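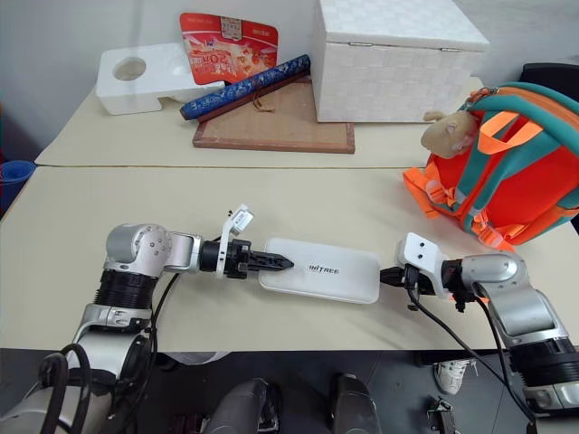
How did the Rundindale reading evenings spend the spring grant?
Most of it went on books and on the van that carries them, with a smaller share kept back for hall rental through the fall.

When you wrote to us in May we had one hall and a great deal of hope, and I am so pleased to tell you we now run in two, with Peston joining after the summer. There are 56 families on the list, and the Peston evenings are already the noisier ones (in a good way!). Khang Thân has taken over the Vietnamese story hour from Nghĩa Ông, who stays on for the grandparents' table and wouldn't hear of giving that up.
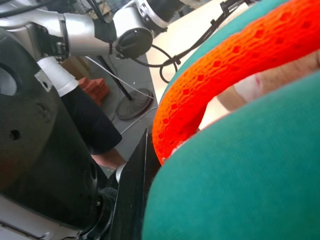 Arm and cables, close up.

The book order came to 500 titles, and all but 6 have arrived. Balthasar Kofler is chasing the rest, mostly picture books in two languages, which do seem to go out of print the moment we ask for them. The van needed new tires - we had hoped to put that off until next year - and Quang Hà has moved the cost under transport so the hall money stays whole.

We would dearly like to keep Peston open through the winter, and Châu Quách will send the revised budget with the receipts by 22nd October.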